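Ruchti opens service course for hand-held grippers in Zerkmont

ZERKMONT, January - Ruchti, the maker of hand-held grippers and gripper cells, now offers a service course for the people who look after these tools every day. The course lasts two days and takes place in the workshop in Zerkmont. Each group has four places.

The first morning is about the set-up of the cell. Participants learn how to lay the cables so that the arm can move freely, and how to check the reach to a shelf and to the table with both tools.
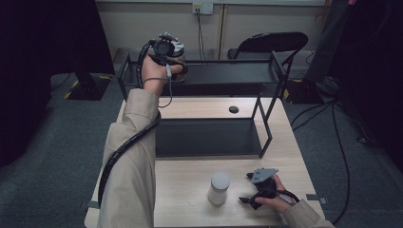 Reach check with two hand-held grippers at the rack and the table. Photo: Ruchti

"Most calls to our service desk concern a cable or a loose finger," says Hermine Berchtold, head of service at Ruchti. "The customer can repair this alone, if somebody has shown him once how it is done."

In the afternoon the group changes fingers and adjusts the jaws. The first customer to send its staff was Sosex, a packing firm from Nuddale, which has seven cells in use.
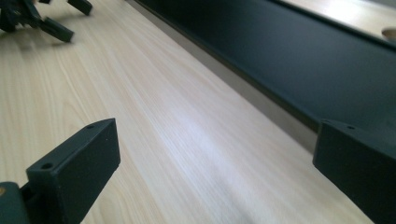
Changing the fingers is the longest exercise of the course. Participants take off a worn pair, clean the seat and fit the new pair. After this they open the jaws over the bare tabletop and compare the two sides. The block-shaped fingers have small holes in their top face, and these must be free of dust before the tool goes back to work. Remo Ammann, who leads the exercise, asks every participant to do it two times.

Registration is open now at the Ruchti service desk in Zerkmont. The course is held in English and German.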